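Robotique de manipulation — Notes de séance n° 2
Visite de l'atelier Barbu, site de Flodden
2024-06-25

1. Cadre de la visite

La démonstration porte sur la préhension d'objets usuels en simulation, préalable au passage sur la cellule réelle. Le poste utilise l'environnement Ostolell, développé en interne. Les notes reprennent l'ordre de la présentation ; les calculs de cinématique inverse ont été traités au chapitre précédent et ne sont pas repris.

2. Chaîne de traitement

Un essai se déroule en quatre phases : tirage des poses initiales, approche, fermeture de la pince, évaluation. La graine aléatoire est enregistrée avec chaque essai, de sorte que toute configuration peut être rejouée à l'identique. La campagne présentée compte 1894 essais, répartis sur 38 configurations de table. Les 296 essais interrompus pour collision avec le plan sont archivés à part et restent consultables.

L'observation est fournie par une vue rapprochée, orientée vers le plan de travail. Elle ne couvre qu'une partie de la table. L'état complet (poses, vitesses, forces de contact) est connu du simulateur mais n'est pas transmis à la commande.
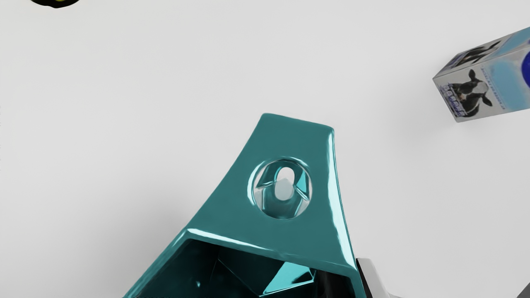

Fig. 1 — Vue simulée : objet turquoise à languette percée, doigt de pince en bas à droite, brique de lait couchée.

3. Points relevés sur la vue

a) Reflets. La surface turquoise est fortement spéculaire. Les zones claires suivent le bord droit et le sommet de la languette ; une segmentation par seuil de couleur les sépare du reste de l'objet. Travailler sur les contours ou sur la profondeur.

b) Ouverture ovale. Son bord biseauté produit des facettes claires et sombres sans rapport avec la géométrie utile. Le centre de l'ovale constitue un repère acceptable pour l'orientation, à condition d'ajuster une ellipse sur le bord extérieur.

c) Objets tronqués. La brique sort du champ à droite. Estimer sa pose à partir de la face d'extrémité et des arêtes visibles, jamais à partir du centre de la région segmentée : l'erreur croît avec la partie masquée.

d) Fond. Le plateau blanc uni n'offre pas de texture exploitable pour le recalage. Les ombres sont diffuses et ne doivent pas être prises pour des contours.

4. Passage au réel

La cellule physique se trouve sur le site de Histton. Trois écarts ont été cités : coefficient de frottement, jeu de la pince, éclairage. Le frottement est tiré aléatoirement à chaque essai simulé ; le jeu est identifié sur la machine — une mesure par doigt — puis reporté dans le modèle. L'éclairage n'est pas encore traité.

5. Travail demandé

Rédiger une note de deux pages décrivant une méthode d'estimation de pose robuste aux reflets. Préciser les hypothèses, les entrées et le critère d'arrêt. Remise en juillet, avant la séance consacrée à la commande en effort.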